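Weighing and Measuring: Your Questions

Gratedwood Bead and Craft Supplies
Last updated October 2, 2019

Most of what follows comes from the shop inbox, where the word "scoop" appears more often than any of us would like. Answers are by Babita Kaushik unless she was on holiday, in which case they are by Rania Fakhoury and are a little kinder.

Why do you sell small beads by weight?

Have you ever counted 2,000 beads? I have, once, for a customer who wanted to be sure. He went home sure and I went home with a headache. Everything in our small round range now goes out by the gram, and the bag label tells you the weight and nothing else.

What sort of scale do I need at home?

An ordinary digital kitchen scale will do for most people. Look for one that reads in single grams and lets you zero it with a bowl on top. If you work with seed beads in tiny amounts, a pocket scale that reads to a tenth of a gram is worth the extra money. You don't need the one with the app.

My scale came with a bowl. Do I have to use it?

No, though it usually sits better than whatever you had in mind. A light bowl with a rounded inside is easiest to tip out afterwards. Check that you can still read the display once it's on. People buy splendid wide bowls and then spend the evening with one cheek on the table, trying to see underneath.

How do I zero it with the bowl on?

Switch on, let it settle, put the empty bowl on, press the zero or tare button. On some scales it's the same button as the power, and a long press will turn the whole thing off just to keep you humble. When you lift the bowl away you'll get a minus number. It hasn't broken. Please stop posting them back to us.

Can't I just use a cup?

You can use a cup to move beads from one place to another, and a small one is very good at it. As a measure it's poor. A cup filled by me and a cup filled by Rania are different amounts, and we have fallen out over it. Scoop with the cup, then believe the scale.

What's the best way to get to an exact weight?

Pour quickly until you're nearly there, then slow right down. If you're after 100 grams, start being careful at 90 and add the last few in pinches. Cheap scales are lazy about very small additions and may sit on the same number while you drop beads in one at a time. Give the bowl a light lift and put it back, and the reading will usually catch up, often by more than you hoped.
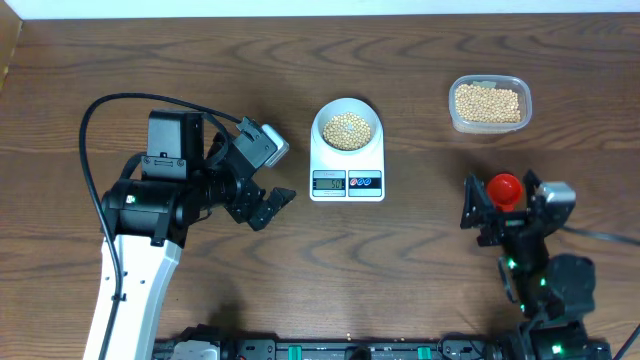
Overshooting is normal, by the way. Take a pinch out and carry on. There is no prize for getting it first go, and I've been behind this counter for 18 years without seeing it done twice running.

Why does the reading keep changing when nothing has moved?

Something has. Common culprits are a wobbly table, a draught, a tired battery and a sleeve resting on the bowl. One scale at the shop drifted all through July until Rania found a single bead wedged under its foot. Put yours on a hard, level surface and leave it alone for a few seconds before you read it.

What should I keep the rest of the beads in?

A clear plastic tub with a lid. Clear, so you can see what colour they are without opening eleven others, and low-sided, so you can get a cup in. Our Zesmont tubs stack well. The taller Drallent jars look lovely on a shelf and are a nuisance to scoop from, which I say as the person who ordered them.

Can I mix beads from two batches?

If they're the same size, yes, but put a few from each side by side in daylight first. Creams and beiges are the worst for this. They match perfectly under the kitchen light and part company on the finished necklace.

I've spilled them. Now what?

Stop walking. Wear thick socks or stand still. Stretch an old pair of tights over the vacuum nozzle, hold them tight, and the beads will collect on the outside. The rest will reappear over the next 4 years, mostly at night. If it's any comfort, working on a tray or a tea towel stops a good half of the bouncing – bare wood is the worst surface there is, and I still use it.

Do you refund opened bags?

Only if we've sent the wrong thing. Bring the bag, the label and whatever beads you still have, and we'll weigh them with you at the counter. For the larger Guo bags, email first so that we can find the big bowl.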